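Ticket: Kolo seven-seater, third row warning stays on and battery is drained overnight
Opened by: Golnar Ghaffari
Opened on: February 5, 2018
Product: Kolo, diesel, automatic, with Vumis head unit
Dealer: Skenirard, Chin branch
Status: Solved, kept open for comments

Description of the problem

Good morning. I write here after two visits to the dealer, and I will try to put everything in order so that you do not have to ask me the same things again.

My Kolo shows the message "Third row seat not locked" on the instrument panel. It appears when I start the engine and it stays for the whole trip. Both third row seats are folded flat in the floor and I hear the click when I push them down. If I raise them and lock them upright, the message is the same.

The second problem came some days later. When the car stays parked for one night, the battery is weak in the morning. After a weekend it could not start the engine at all and I had to use a charger. I do not know if the two problems are one problem. The dealer says they are separate. I have my doubts, and I explain below why.

The battery was replaced in September, so it is not old. I have no dash camera, no tow bar and no other equipment connected. The phone cable is always removed when I leave the car.

What I tried before opening the ticket

I folded and unfolded both seats many times, slowly and also with some force.

I cleaned the two latches with a vacuum cleaner and a soft brush. There was sand in the left one, and a hair clip.

I made a reset of the Vumis unit from the settings menu (System, Restore, Keep my contacts). The message came back at the next start.

I disconnected the battery for one hour and connected it again. After this I had to teach the windows their end position again, which is described well in the manual. The message was gone for one trip and then returned.

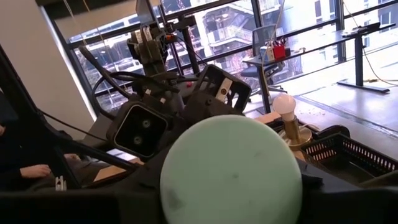
Attachment 1: mint-green foam ball, black arm with cables behind.

First answer from support

Thank you for the clear report. Please check three things before we go further.

1. Software version of the Vumis unit. You find it under System, Information. We need the full line.
2. Resting current of the battery, measured with everything off and the doors closed. Please lock the car and wait until the small red light in the door starts to blink slowly. The correct value is under 28 milliamps.
3. If the dealer left a printed fault list, please copy the text of it here.

Answer from Golnar Ghaffari

Software version: Vumis 7.

Resting current: a neighbor has a good clamp meter and we did it together in the evening. With the car locked, the value was 600 milliamps and it did not go down. We waited for more than an hour, with coffee. I understand this is very high.

We then pulled the fuses in the passenger side box one after another. With fuse 72 removed, the value fell to 21 immediately. With the fuse back in, it went up again. We repeated this to be sure. The cover of the fuse box says only "Comfort rear" for this position, and the manual does not list it for my version of the car.

Dealer list: Skenirard gave me one page. It has one line, "Rear seat module, signal not plausible, sporadic." They deleted it and gave me back the car. The message was on again before I reached the exit of their parking.

This is why I have doubts that the problems are separate. The seat message and the fuse both speak about the rear of the car.
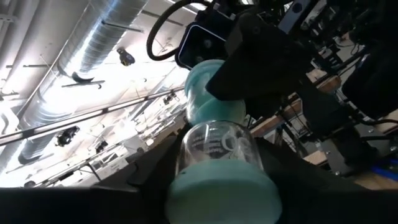 Second answer from support

Your measurement is very useful, and we agree with your conclusion. Fuse 72 feeds the rear seat module, the lamp in the luggage area and the 12 volt socket at the back. The module should go to sleep a few minutes after locking. If it receives an unclear signal from one of the seat latches, it can stay awake and wait.

Please do the following in this order.

Step 1. Remove the luggage floor panel. It is held by two plastic turn clips, and a coin is enough to open them.

Step 2. Look for the gray connector beside the left latch. Press the tab and pull it straight back. Do not pull on the wires.

Step 3. Look at the pins. Please tell us if you see green or white deposit, or a pin which is lower than the others.

Step 4. Leave this connector open, close the car and measure the resting current again. The seat message will be on, this is normal for the test.

Answer from Golnar Ghaffari

I did the steps today after work, with a lamp on my head.

The left connector has one pin with green deposit. The other pins are clean. The carpet under it felt a little damp, but I cannot say from where the water comes. With the connector open, the resting current is 19. So it is the left side.

I also opened the right connector, out of curiosity – it looks like new.

Third answer from support

Then the cause is found. Please show this ticket to the workshop. The connector and the short piece of harness behind it must be replaced, and cleaning the pin will help only for a short time. Please ask them also to check the seal of the left rear lamp for water. Until the appointment you can drive with fuse 72 removed. The rear socket and the luggage lamp will not work.

Closing comment from Golnar Ghaffari

Skenirard in Chin replaced the harness and the seal of the lamp. The seal had a fold in it at the lower corner. The message is gone, and the resting current is 20 in the evening and the same in the morning.

One question stays open for me. The luggage lamp now goes off a little later than before the repair. If this is a setting in the Vumis menu, please write me where I can find it.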